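The Leaflet

I was given Plustia on a Monday and the leaflet on the same Monday, and of the two the leaflet was heavier. It came folded nine times, like a map of a country that didn't want visitors.

Plustia, it said, was for people who worried. I had gone to the doctor in Dernel because I worried, so that was a promising start. The next paragraph listed the things Plustia might do to me, beginning with dry mouth and working its way up. By the time I reached the section headed Rare, I was worrying harder than I had at any point in the spring, and I hadn't opened the box.

I called the pharmacy. The pharmacist had the voice of a woman who had read this leaflet to people before, over the phone, in the evening.

"It says I may feel anxious," I said.

"Some people do, the first week or two."

"I feel anxious now."

"Have you taken one?"

I told her I had not. There was a pause while she typed something, and I would have given a lot to know what.

1. The First Week

I took the first tablet with breakfast and sat in the kitchen chair to see what would happen. I had a notebook. At ten I wrote "mouth normal." At eleven I wrote "mouth possibly dry," then drank a glass of water and crossed it out. At noon my sister called to ask how I felt and I told her it was too early to say, in the tone of a man back from the moon.

On the bus to Nundness I sat next to a stranger who saw the pharmacy bag and told me his cousin had been on 40 milligrams of something for years and now kept bees. He couldn't say whether the bees were a side effect. I looked for them in the leaflet when I got home. They weren't under Common or Rare.

By Friday I had a real symptom, a yawn. It came on in a meeting about parking and lasted most of the meeting. I wrote it down with some pride.

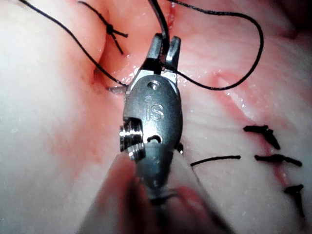 2. The Second Week

Before Plustia there had been Mollah. Mollah was a tea. It was sold in Nundness by a shop that also sold candles, and it cost more than 50 dollars a tin, and the tin said it restored balance to the whole person. I drank it for most of a winter. My whole person had stayed more or less where it was, leaning slightly to the left.

I mentioned the tea at my follow-up. The doctor asked what was in it, and I said balance. She asked me to bring the tin in and not drink any more until she'd read it, and she wrote that down too. Everyone I met that month was writing something down.

Then she asked how I was sleeping, and I said fine, and was halfway into the next complaint before I heard myself. I had been sleeping fine for four nights. I'd missed it completely, having been asleep.

"Don't read too much into it yet," she said. "It usually takes longer than this."

I said I wouldn't, and read into it all the way home.

3. June

The notebook gave out in June. The last entry says "mouth" and then nothing, and under it is a grocery list. I still worry. I worry about the roof, and my sister's driving, and the meeting about parking, which has been moved to a bigger room. But I do it at normal hours now, and I usually stop for lunch.

The leaflet is in the kitchen drawer. I have never been able to fold it back the way it came, and last week I called the pharmacy to ask if that mattered.

"No," she said. She didn't type anything this time, so I think I'm improving.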